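Home Notes Software Archive Contact

Notes > Software > Grasp Planning

Separating the Grasp Decision from the Grasp Motion

In July I completed a revision of the control software that I maintain for small-object manipulation. The revision is recorded in the repository under the name Staltska, and it replaces the earlier program, Dunbar, which had been in service since the first tabletop trials. The present entry sets out the principal changes and the considerations that led to them. It is intended for readers who maintain similar programs and who may be weighing the same choices.

Dunbar was written as a single loop. On each pass it read the wrist camera, estimated the position of the target, computed an approach and issued a command to the arm. The arrangement was simple to explain and simple to start. It was considerably more difficult to correct. When a grasp failed, the log showed a sequence of commands and a final gripper width, and it was seldom clear whether the estimate had been poor, the approach had been unsuitable or the fingers had closed too early. All three faults produced the same record.

Staltska divides this work between 2 processes. The first is responsible for perception and for the selection of a grasp. It publishes a proposal consisting of a pose, an opening width, a closing direction and a confidence value. The second process is responsible for motion. It accepts a proposal, checks it against the limits of the arm and the known height of the table, and either carries it out or returns it with a stated reason. The motion process never reads the camera, and the perception process never commands a joint.

The return of a proposal with a reason has proved to be the most useful part of the design. Under the previous program, an unreachable pose was silently moved to the nearest reachable one, and the fingers would then close beside the object. The planner now receives a plain refusal and must offer an alternative. Refusals are written to the same log as completed motions, under the same run number, so that a later reader may follow the exchange in order.

I reviewed the stored logs before settling the format of these messages. The archive held 1711 grasp attempts made under Dunbar, of which 1613 contained enough information to be replayed through the new perception process. The remainder lacked either a camera timestamp or a gripper reading and were set aside. Replay does not establish that a proposed grasp would have held. It does show whether the proposal was stable from one camera reading to the next, and on this point the older estimator was weaker than I had assumed. Its preferred closing direction often changed by a quarter turn between successive readings of a rounded object.

The cause was a tie. A rounded object offers many closing directions of nearly equal merit, and the scoring function selected whichever was highest by a very small margin. Staltska adds a modest cost for departing from the previous choice. Once the planner has selected a direction, it retains that direction until another is clearly superior. The cost is set in the configuration file and is reset to zero when a new target is assigned.

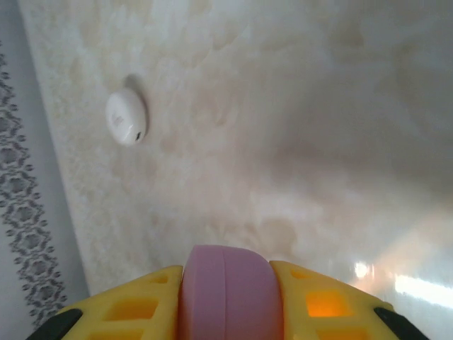
A second difficulty concerns what the wrist camera can see at the moment of closing. The fingers occupy the lower part of the view throughout, and the target lies between them during the final portion of the approach. The software therefore applies a fixed mask to the fingers at each opening width. The mask was at first drawn for the fully open position only, and the estimator would include a portion of yellow finger in the outline of the target as the gripper narrowed. Masks are now stored for a range of widths and interpolated between them.

Glare on polished surfaces remains an open matter. A bright reflection has a firm edge, and the segmentation step will at times accept it as a separate object. The present remedy is to compare candidates across two wrist positions and to discard any that shift in a manner inconsistent with an object resting on the table. The comparison lengthens each cycle, and I have left it disabled by default. Readers who work over a matte surface will have no need of it.

Logging and replay are handled by Inico, a small tool that I wrote for the purpose and have kept in a separate repository. It reads both the Dunbar and the Staltska formats – the former through a converter that should be regarded as provisional. The configuration schema is shared with Urbridge, my earlier project on conveyor timing, and a few field names still reflect that origin. They will be renamed in the next release, and the old names will continue to be accepted with a warning until the converter is retired.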